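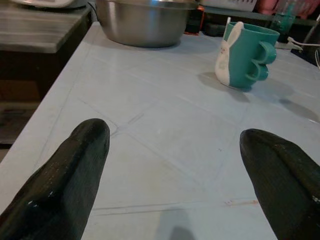
Kitchen counter, pale blue-gray tile, grout lines on the diagonal.

Grout haze or efflorescence on tiled countertop?

Posted by Igor Vávra

I regrouted a tiled kitchen counter in January with a cement-based sanded grout, then sealed it 3 days later with a water-based penetrating sealer. The joints looked even at first. Now a white film comes back along the joints nearest the sink. It wipes off with a damp cloth and returns by Tuesday or so if I clean on the weekend. The tile is glazed ceramic. Is this haze I failed to remove, or salts coming up through the grout? And can I use vinegar on it?

Gisela Kuhlmann

Efflorescence. Haze is cement residue left on the tile face during cleanup. It doesn't come back once it is gone. Salts do, as long as water is moving through the joint.

Three days was probably too early for the sealer. Check the bag, but many cement grouts want longer than that before sealing, and longer again in a cold room. Too much water in the mix or on the sponge also leaves a weak, porous joint that carries salts easily.

What I would do:

Find the water first. Look at the caulk between the sink rim and the tile, and at the faucet base. Grout in that joint will crack, so it should be flexible sealant.

Let the counter dry out. Keep standing water off it for a week or two and brush the salts off dry with a stiff nylon brush. Wiping with a wet cloth dissolves part of the salt and puts it back into the joint.

Skip the vinegar. It attacks cement grout. If brushing is not enough, use a sulfamic acid cleaner at the dilution on the label, pre-wet the joints, rinse twice, and test a corner first.

Reseal only after the film has stayed away.

Norbert Polák

Had the same thing. Switched to epoxy grout and it stopped. Expensive and sticky to work with.

Silvia Procházka

Agree with Gisela on the caulk. Also look under the counter with a flashlight – if the backer is plywood and it is dark around the sink cutout, cleaning the top will not fix it. Mine had swollen along the front edge and I had to pull 26 tiles.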